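Umlow Desk and Packing Table Guide
Section 4: Sorting tape, staplers and small supplies

Revision of 02/10/2024. Written by Keir Halliday, checked by Faraji Bakilana.

Read this section before you buy anything. Most of the products sold for organizing a work table are trays you will fill with junk by February. You need one bin, a clear tabletop and the patience to test what you own.

Before you start

The steps below assume a wood top. If yours is a Costello top with an oil finish, leave it alone for 60 hours after oiling. The can says less. We tried less and had a gray ring under every roll of tape we put down.

4.1 Clearing the table

1. Take everything off the table and out of the bin. Moving things from one end to the other does not count.
2. Wipe the top along the grain with a barely damp cloth.
3. Dry it right away with a second cloth.
4. Check the edges for old tape. Lift it with a plastic scraper, held nearly flat.

CAUTION: Do not use a metal blade on the top. We have heard from people who say they have the touch for it. We have also seen their tables.

4.2 Sorting the tape

1. Put all the tape on the table, lying flat.
2. Group the rolls by color first and by width second.
3. Find the loose end of each roll and fold over a small tab.
4. Look at the edges. If they are fuzzy with lint, pull off the first turn and look again. If they are still fuzzy, throw the roll out.
5. Read the inside of the core. Some makers print the width or a batch code there, and some print only their own name.

NOTE: The Trondance tape rack in the accessory list holds 12 rolls upright. We don't recommend it for a table with fewer people than rolls.

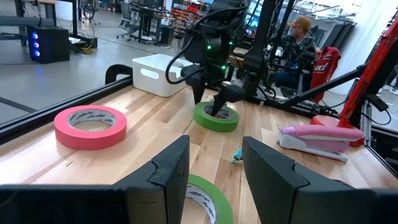
Color is the only sorting system we have seen last more than a few weeks. Labels fall off, and the chart taped inside the cupboard door stops matching the cupboard. With two green rolls and one pinkish red one on the wood, you can tell them apart from across the room, and the printing inside the cores can wait until you reorder. Keep one roll of each color out and put the spares in the bin. A plain white plastic one with a handle slot cut in the side is plenty. We have paid more for bins with dividers and ended up taking the dividers out.

4.3 The stapler

1. Open the stapler over the table and take out the old strip.
2. Check the channel for bent staples. Push them out with a wooden toothpick.
3. Load a fresh strip and close the stapler.
4. Staple two sheets of scrap paper five times. If one staple in five folds badly, try another brand of staples before you blame the stapler.
5. Set it down on its base, with the handle side toward the person who uses it most.

NOTE: Rarnex staples come in boxes of 800 and 100. The big box is cheaper per staple – on paper. Ours sat in a drawer until the strips broke apart, so we buy the small one.

CAUTION: Keep fingers away from the front of the stapler while testing. Pick up every dropped staple before you slide anything across the wood.

4.4 Putting things back

1. Place the bin at the back or side of the table, handle slot facing you.
2. Put the spare rolls in flat. Stop when the lid would no longer close, even if your bin has no lid.
3. Leave the tape in use on the open tabletop, within reach of your cutting hand.
4. Pick up scraps and torn tape ends. They stick to the next thing you put down.

If you run out of room, remove something. The 128-pocket wall organizer has its own sheet at the back of this guide, and you may skip it with our blessing. For clamps and table edges, see Section 5.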